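**Visit report: winter open day at the Fedville streetcar barn**
January 28, 2018

The barn opens to the public once each winter, when the cars are off the line and up on the pits. I drove over from Erlow in the morning and parked in the gravel lot behind the feed store. Admission was 3 dollars, paid at a card table inside the side door. They stamp your hand so you can go out to the food truck and come back in.

The building has two parts. The front half is the running shed, with a wood block floor and three tracks. The back half is the shop, which is heated, and most people had gathered there by mid-morning. Signs have improved over last year. The restrooms are now marked from both ends of the building.

**Car 200**

The car I had come to see was number 200, the single-truck Lebrun body that spent decades as a hunting cabin. Last January it was a shell on timber blocks. It now has its roof canvas on and painted, and the platform at one end has been rebuilt with new oak. The other end still has the old platform, sagging badly, with a rope across it.

Tibor Dudás was working on the side windows and talked while he worked. The sashes drop into pockets in the wall, and the pockets had filled with leaves and mouse nests, so the bottom rails had rotted on nearly every one. He is making new bottom rails and keeping the old stiles and top rails where he can. The joint is a plain mortise and tenon with a pin. The glass is going back in with putty, though he would have preferred a wood bead. The original drawings show putty.

I asked about the seats. The frames are cast iron and were bought from a dealer along with the body. They are the walkover type, where the back flips across when the car reverses direction. Rattan for the covers has been quoted at 1,860 dollars, and no order has been placed yet. In the meantime there are two seats covered in brown vinyl so visitors can try the mechanism. It is stiff, and it will catch your fingers if you hold the back by its lower edge.

**The truck and the wheels**

Ferenc Boros gave the talk on the running gear at eleven. It ran long, which I did not mind. He went through how a worn flange is measured, how much can be turned off a steel tire before it has to be replaced, and why both wheels on an axle are cut at the same time. The wheel lathe was not running. He said it would be demonstrated at two, but I had left by then.

The truck from car 200 was stripped down on the floor beside him. The axle boxes use oil-soaked wool packing, and he passed some of the wool around in a coffee can. Bring a rag if you go to this talk. The springs have been tested and two of the leaf sets are being replaced. The motor is out at Fekau for rewinding and there was no return date on the board.

**The line**

There were no rides, as the overhead wire is down past the creek crossing. Marisol Chávez led a walk out along the track as far as the bridge instead. The ground was frozen and easy to walk on. New ties are stacked by the old freight spur, and the section between the spur and the crossing has already been replaced and tamped. The bridge itself needs work at the east abutment, where water has been getting behind the stone. She had photographs from before the stone was repointed, and you could see how far the mortar had gone.

Lunch was chili from the truck. The coffee inside the barn was better and cheaper.

**Controllers**

The last stop was the bench where Csaba Csonka is rebuilding the hand controllers. He had one open, with the drum out and the contact fingers laid on brown paper in the order they came off. Some of the segments are burned through, and he is making new ones from copper strip. He sets each finger with a spring scale.

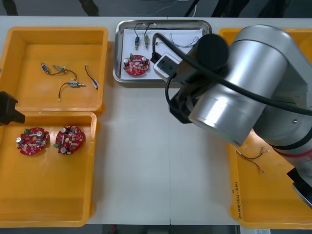 My own controller at home is a smaller type than the one on Csonka's bench, and I have put off opening it for two winters. The fingers and springs would not be a problem, but there is also a headlight circuit and a buzzer, with short leads and connectors that tangle as soon as they go into a box. Flat trays on a plain white table would suit that work, the orange-yellow plastic kind, with the small wired pieces spread over the bottom so that none lies on top of another. A stainless steel tray would do for anything that needs wiping down with solvent. I will clear the bench next weekend and start with the cover screws.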